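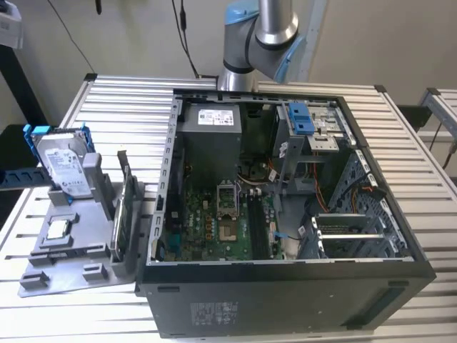

The PC cell at the Farnell open day, with the parts laid out in their tray next to the opened tower.

I drove over to the Farnell open day on 06/04/2018 mostly for the free lunch, and ended up spending nearly the whole afternoon at one bench. The job there is putting a desktop computer back together: memory, processor, hard drive. They call the project Minja, and what they wanted us to see was the teaching side — a person works the arm by remote control, every move gets recorded, and later the software tries to copy it.

The operator drives from a second desk and mostly watches the view from the wrist camera. I asked how many recordings they need. They have 700 so far and want 2399 by September, which sounds like a lot of memory sticks to me! 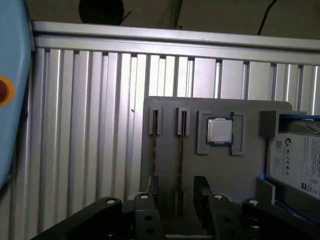 Visitors got a turn too, after 2 minutes of instruction. I was terrible. You move your hand a little and the arm moves a little, fine, but you can't feel anything, so I kept stopping way too high and creeping down (the guy from Bralon behind me in line was very patient).
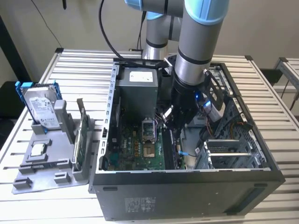 The arm reaching down into the case, gripper over the motherboard.

I'd assumed the memory would be the easy part. Our guide said the slots are where new operators lose the most time, and they get asked to keep their hesitations in the recording instead of starting over.
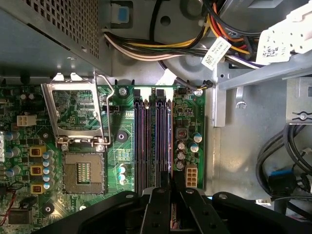
The processor is the one that made me nervous. Those socket contacts are tiny, and I was glad to hand the controls back before we got that far. Ekley has an open day coming up as well, and I'm already signed up — parking at Farnell was awful, so I'm taking the bus to that one.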